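Speaker notes: What is it worth, and who says so?
Damian Frei, 30 August 2020

Start without the welcome. They will have had two welcomes already.

Open with the question about insurance. Hands up if you have had a piece of jewellery valued. Keep your hand up if you know what the figure was for. Most hands should go down. Wait for it.

A valuation is a number with a purpose attached. Insurance replacement is one number. Probate is another. What the shop on the corner will hand you across the counter is a third, and it is usually the one that makes people go quiet. The same ring can carry all three in the same week. I have no quarrel with that. My quarrel is with the certificate that gives one figure in large type and puts the purpose in small print on the back.

Tell the Polletti story. Keep it short this time. Brooch bought at a fair, certificate from Polletti, insured for years at the figure on the paper. Then she tried to sell. Offer was a fifth of it. She thought the buyer was a crook. I thought so too until I read the certificate. It said "retail replacement, new, comparable quality", and I have yet to meet anyone who can tell me what comparable means there.

Pause. Water.

Next section: sentiment. Dealers say that sentiment has no value, then use it in every advert they print. "Heirloom quality" is my least favourite phrase in the trade. An heirloom is something a dead person left you. You can't buy the quality in. 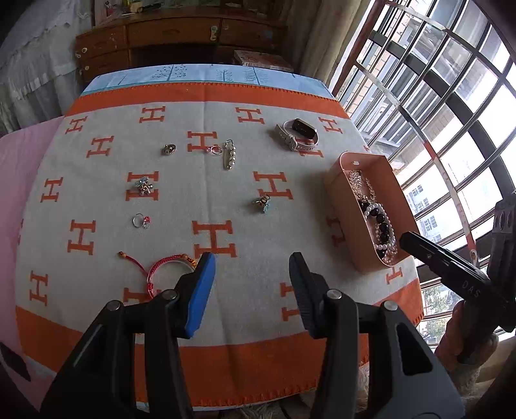 Margit said after the last talk that I was being unfair, that her mother's pieces were valued high and it was the high figure that made the family look after them. Before the certificate they lived in a biscuit tin. I have thought about that since. She has a point about the tin. I still don't see why it takes a wrong number to get people to buy a box with a lid that shuts.

Move on to the online services. Briraveck and Bidaveo both offer a valuation from photographs. I sent each of them the same 6 pictures of the same plain ring. One came back at double the other. Neither asked for the weight. Neither asked if the stone had been tested. Bidaveo did ask whether I would like to insure it through them, and you may draw your own conclusions.

If someone asks whether photographs are ever enough: for costume pieces, possibly. For anything with a stone you care about, no. Colour goes wrong on a screen, and a hallmark is often too worn to read even with a loupe.

Percentage fees. Slow down here, people want to write this bit down. If the valuer is paid a percentage of the figure, the figure has a reason to grow. Ask for a flat fee. Ask before you hand anything over. Aigner charged me a flat fee, grumbled, and gave me the lowest figure of anyone. I can't prove the two are linked.

What I would do, if pushed:
Write down why you want the number before you ask for it.
Get the purpose on the front page.
Ask what it would fetch at auction, less commission, even if you never plan to sell.
Have another look after a few years, as metal prices move and fashions move more.

Skip the slide on gold prices if we are running past 20 minutes. It will be out of date by October anyway.

Likely question: "So should I bother insuring at all?" Check the single-item limit on the house policy first. Plenty of people are paying extra to cover a thing worth around 100 pounds.

Don't value anything from the stage. Somebody will hold up a ring. Say no nicely.

Leaflets are by the door, and the microphone goes back to the desk.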